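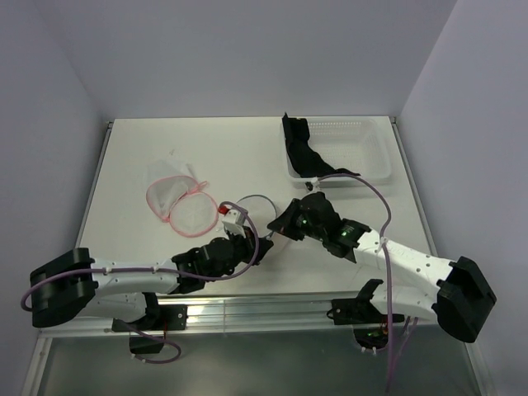 Henriques: discordo. Roupa escura em saco de rede a 20 graus não desbota, o que desbota é o excesso de detergente.

Kavex
Depende do tecido. Viscose preta perde cor mesmo a 20. Uso ciclo curto e centrifugação mínima – sem amaciador.

Stistatero
O saco só reduz o atrito. Com a rede cheia demais o enxaguamento fica mau. O meu é redondo, com debrum rosa, e vai a meio. 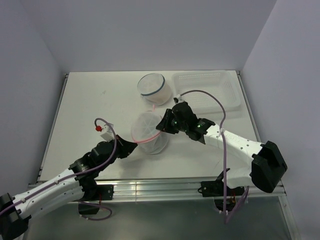

Re: secagem

Bidalell
Na horizontal, à sombra. Malha pendurada molhada estica 4 cm.

Henriques
A minha nunca esticou.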